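Choir and Songwriting Notes, August

Second verses

The songwriters' circle met again in the back room at Boychuk, with 15 people and more guitars than chairs. The topic was second verses, chosen by a show of hands at the end of the last meeting.

Zulema Montecinos led the first half. She has been writing songs for 30 years, mostly for other people to sing, and she brought lyric sheets for three of her own that she considers unfinished. In each one the first verse and chorus came quickly and the second verse said the same thing over again in different words. She asked us to mark the line where we stopped paying attention. Most of us picked the same spot in the first two songs. The third one split the room.

Her advice was to write the second verse before the chorus is settled. If the chorus is already finished, the second verse tends to get written as a way back to it. She also suggested changing one basic fact between verses, such as the time of day, who is speaking, or how far away the other person is. In "Cutness," the song she rewrote with us that evening, she moved the second verse ahead by a whole winter and left the melody alone. The new version is two lines shorter and the group preferred it.

There was some disagreement about rhyme. A few members keep the same rhyme scheme through every verse and think listeners notice when it slips. Others said a looser second verse sounds more like talking. We played both kinds and did not settle it.
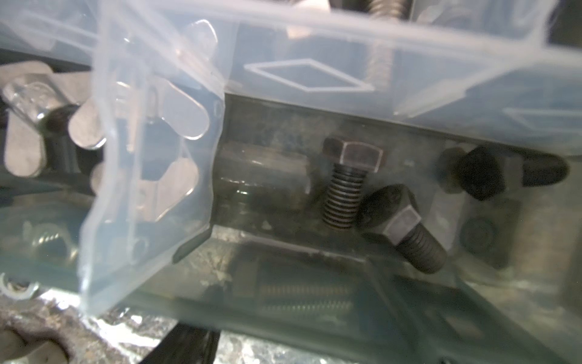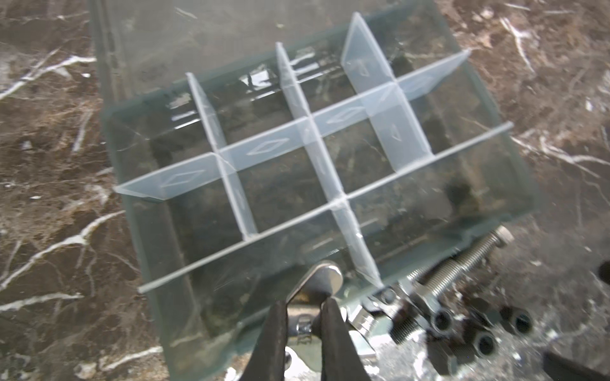
Dark hex-head bolts in a compartment of the plastic organizer (first photo), and the organizer with its lid open (second photo).

After the break we worked in pairs. Each pair got a first verse written by somebody else and had 30 minutes to write the next one. The rules were no repeated nouns and no new characters. The pair who drew the verse about the ferry finished early and wrote a bridge as well. Four of the results were played for the group, and two of them are going into the August songbook.

The songbook itself is nearly ready. It has 124 pages, with chords printed above the words and a short index by first line. Anyone who handed in a song on paper should check the spelling of the title on the sign-up list, as several were hard to read. Corrections can be sent by replying to this newsletter.

Homework for next time is to take one of your own songs and throw out the second verse completely. Write a replacement of no more than 4 lines and bring both versions. The duo Herkurby will open the evening with a short set at 7 p.m., including their new song "Nullinance," and will take questions about co-writing afterward. Please bring your own music stand if you use one.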